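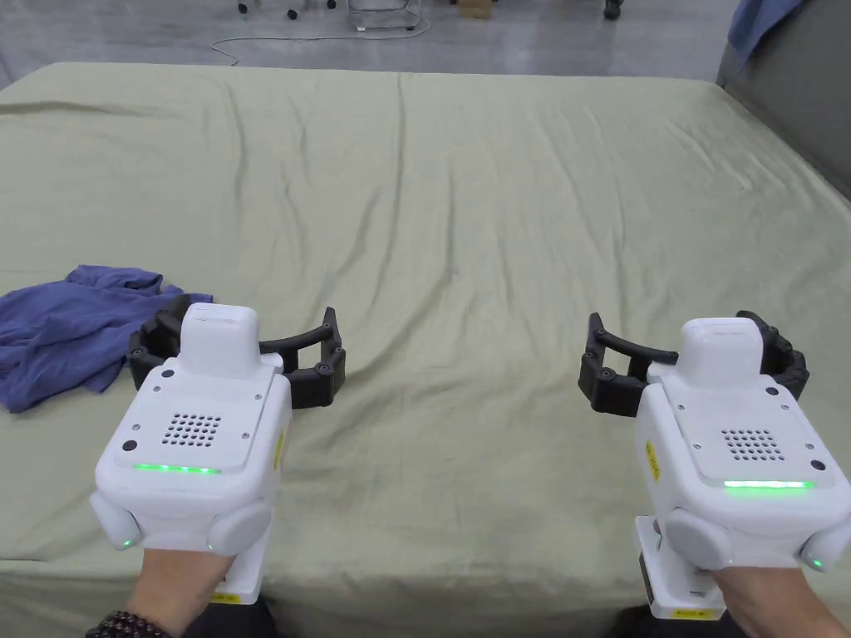

Cinzia Caputo asked after the last session whether a fitted sheet has to be perfectly flat before anything else goes on the bed. She had been smoothing hers for 14 minutes and it still had creases in the middle.

It does not. Soft wrinkles are normal in a fitted sheet, and most of them disappear under the top sheet. What matters is that all four corners are seated under the mattress.

Handout 5: Making Up a Large Bed
Modadwood Housekeeping Course, Unit 2

Before you start
Clear the bed. Clothes and other loose fabric get folded or go in the hamper. A crumpled piece left to one side will end up under the covers sooner or later.
Check the floor on both sides for cables. You will be walking around the bed several times.

Fitted sheet
1. Find the long side. On the Jondel sheets we use in class, the label goes at the bottom right corner.
2. Do the two head corners first, then the foot corners on the diagonal.
3. Pull from the sides – not from the middle – and tuck the extra under the mattress.
4. Run a flat hand from the center out to each edge, once.

If a corner keeps popping off, the sheet is too shallow for the mattress. Thomas Fontana will exchange it at the linen room. Give him the shelf number (deep sheets are on 200).

For next time
Read the pages on top sheets and square corners. Bring one pillowcase from home, any size. We will fold it three ways and compare how each one stacks.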